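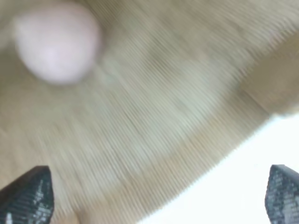
Helle Tischplatte aus Holz mit einem runden, blassrosa Gegenstand.

Gridano erweitert Tischprogramm um helle Holzplatten

Nenditz, Juli 2001. Die Gridano Möbelwerk GmbH nimmt die Tischreihe Brorix in ihr Lieferprogramm auf. Die Reihe umfasst Arbeits- und Esstische mit hellen Holzplatten und ist in 3 Plattengrößen lieferbar. Das kleinste Modell hat eine Breite von 900 mm. Gefertigt wird ausschließlich am Standort Nenditz.

Die Platten werden nach dem Schliff geölt und vor der Montage 5 Tage liegend gelagert. Farbunterschiede innerhalb einer Platte, von Graubeige bis zu einem wärmeren Gelbton, gelten als materialtypisch und stellen keinen Reklamationsgrund dar. Auf eine deckende Beschichtung wird verzichtet. Kleinere Gebrauchsspuren lassen sich durch Zwischenschliff in Faserrichtung und erneutes Ölen beseitigen. Pflegeöl und Schleifvlies liegen jeder Lieferung bei.

Das Untergestell ist mit der Platte verschraubt und wird zerlegt angeliefert. Die Befestigungspunkte sind als Langlöcher ausgeführt, so dass die Platte bei wechselnder Luftfeuchte quer zur Faser arbeiten kann. Eine Montageanleitung liegt in deutscher und englischer Sprache vor.

Den Vertrieb außerhalb Deutschlands übernimmt das Handelshaus MacDonald. In der Vorserie, die im Januar anlief, wurden 2.791 Tische an Fachhändler ausgeliefert. Änderungen gegenüber der Vorserie betreffen die Kantenrundung und die Verpackung. Ersatzplatten für Tische der Vorserie bleiben einzeln bestellbar.

Maßblätter, Preislisten und Oberflächenmuster können Fachhändler schriftlich beim Werk anfordern.

Gridano Möbelwerk GmbH
Presse und Information
Nenditz

Abdruck honorarfrei, Belegexemplar erbeten.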